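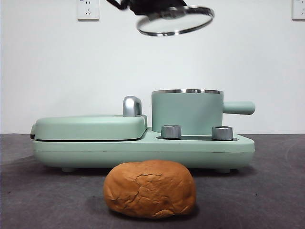

Kitchen Safety Walk-Through, Flanagan Street house
24 November 2022

Okay, so it's the big cooking day and I did my usual lap of the kitchen before anybody turned anything on. I've been using the same list since we moved to Ernness, and I add to it whenever something scares me. My comments are after each item. Feel free to copy it and cross out whatever doesn't fit your place!

OUTLETS AND CORDS

Outlet plates tight, no cracks: OK
Wiggled every one of them. The one by the pantry had a loose screw back in July and it's still snug.

Plugs cool to the touch after ten minutes of use: OK

GFCI test and reset buttons work: OK
Press test, the power should cut, press reset. The one nearest the sink was stiff and I had to really lean on it. Going to watch that.

No cords hanging over the counter edge: FIXED
The Daretti mixer, as always. The cord is far too long and I'm forever tucking it back behind the bread box.

One heating appliance per circuit: NEEDS WORK
We tripped the breaker last year with the toaster oven and the electric kettle going together (in the middle of the gravy, thank you very much). I put a sticky note on the kettle. A real fix means calling an electrician and I keep putting it off.

STOVE AND COUNTERTOP COOKERS

36 inches clear around the stove, no kids or dogs: OK for now
Ask me again at four o'clock. I put blue tape on the floor and the dog respects it more than my nephews do.

Pot handles turned in: OK

Lids checked for chips and loose knobs: OK
I run a dry fingertip around the glass ones, slowly. Any chip at all and it goes in the trash. Lift them with the far side first so the steam goes away from your face — I learned that one the painful way.

Towels and paper bags away from the burners: FIXED
Found 3 dish towels on the oven door. I moved them to the hook by the back door, where they will stay until someone else cooks.

Hood filter clean: FAIL
Yuck. It's soaking now in hot water and dish soap.

SMOKE, FIRE AND GAS

Smoke alarm tested: OK
Loud enough to send the cat under the bed.

Carbon monoxide alarm tested and in date: OK

Extinguisher needle in the green, pin in place: OK
It used to live under the sink behind the trash bags. Now it's by the door, which makes a lot more sense if the stove is the thing on fire.

WATER AND FLOORS

Hot tap not scalding: OK

Rug by the sink lies flat: NEEDS WORK
One corner curls. I bought grippy tape at the hardware store in Clavivcombe and it held up to 4 days. Anybody have a brand that lasts?

Step stool locks open: OK

STILL TO DO

Scrub and dry the hood filter, put it back before the turkey goes in.
Call about the circuit, for real this time.
New rug, under 70 dollars if I can find one.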